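Home Browse Topics Tags Unanswered Log in
Search this site Go Advanced search

Is the Hullix handheld gripper kit worth it for a small shop that packs food?

Posted by mocanu_packing in Automation > Kits and services
January 19, 2020

We are a small packing outfit (bakery stuff and snack bags, mostly repacking for gift boxes) and a sales rep from Skindov has been after us to sign up for their Hullix package. The pitch is that you don't program the robot. You rent a pair of handheld grippers with cameras on them, your own people do the packing job with the grippers for a few days, and Skindov takes the recordings and trains an arm to do the same thing. The arm comes later and is a separate contract.

The starter kit is $3,396. Then it's $1,053 a month for what they call "training service", with a three month minimum. The rep kept saying it "learns anything you can show it". I asked him what happens with bags, because bags are most of what we handle, and he said bags are no problem and changed the subject to shipping dates.

Has anybody here used it on real product? I don't need to hear how exciting the field is. I want to know if the fingers hold a soft bag, how long the recording takes and what we'd own at the end.

Evie Nuttall

I did the trial last year for a snack distributor, so I can tell you what I know and you can do your own math. We ended up not renewing, but I'll try to be fair.

First, the rep is right that your packers can use the thing. It takes an hour or so to stop feeling clumsy and after that it's dull more than hard. Where he is selling you a story is the word "anything". We got a list of approved tasks and ours had to be cut down to fit it. Bag into open bin, bag out of open bin, lid on, lid off. Anything with a twist tie was "on the roadmap".

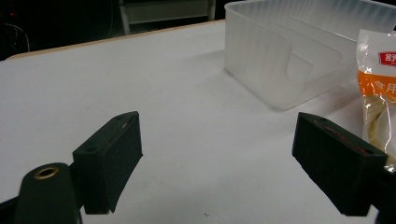 Fingers were my main worry going in, same as yours. The Hullix ones are plain parallel pads that come in from two sides, and there are no suction cups in the kit. Suction is an add-on and they did not want to quote it. So everything depends on how the product sits before you reach for it. A bag like the one standing by the frosted tub, with the bread-looking pieces pressed up against the clear plastic, gives two flat pads very little to hold on to except the wrapping itself. Pinch the film high and the weight swings. Go lower and you're pressing on the food. Our packers worked out their own grip within a morning, but a person feels when it starts to slide, and I never got a straight answer about what the arm does in that situation. Flat packages were a different story and I would trust it a lot more with those. If your gift boxes are mostly flat sleeves and cards you may be happier than we were.
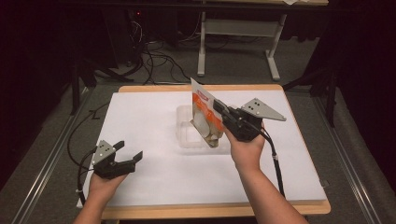
A flat package held in the right gripper over the clear bin, with the left gripper open.

Some other things the brochure skips:

Both hands are tied up the whole time. You can't steady a bin with your palm or brush a crumb away, so every little fix means putting a gripper down, and then they want that take thrown out.

The cables. The set we had was wired, one lead per gripper running back along your arm. White zip ties keep them out of the way pretty well but you will still snag one on the edge of the table now and then. Ask if the wireless version exists yet. It was "coming in January" when I asked, and they didn't say which January.

Our quota was 2,867 good takes for one task. That is ONE task, with one bin. When we switched to a taller bin they wanted more, billed as a new task.

Lighting and background matter more than they let on. They had us lay a white board on the table and keep to it. Fine in a spare room, less fine on a packing line with flour on everything.

As for what you'd own, read section four of the contract twice. We got a copy of our own recordings. The trained model stayed with Skindov and stopped working for us when the monthly fee did.

tapegun44

get a guy with a suction arm and save your money. we did

ullora_resale

Full disclosure, Ullora resells Hullix, so weigh this accordingly.

Evie's write-up is mostly in line with what we hear from customers, though I'd push back on two points. The take quota is negotiable, and it's lower if your bins don't change. Also you can get softer finger pads now, which are supposed to help with film packaging. I haven't seen test numbers for the pads on filled bags so I won't quote any.

The price you were given is the standard one. We list the kit at $3,535 but with the pads and a second set of cables included. Ask Skindov to match the contents before you compare.

If it were my shop I would ask for a paid one-day visit with your own bags and your own bins, and have them show the arm doing it on the second day. If they won't put the arm in front of you, that tells you something too.

Comment by mocanu_packing

Thanks both. I asked the rep for the arm demo and he offered me a video - of lids. Holding off for now. Evie, did they ever give you the suction quote in writing?

Comment by Evie Nuttall

Nope. Asked three times.

Related items
Skindov contract: who keeps the training data?
Suction or fingers for frozen pouches
Used bin tippers, what to check before buying
Hullix monthly fee went up after the trial
Best cheap label printer for short runs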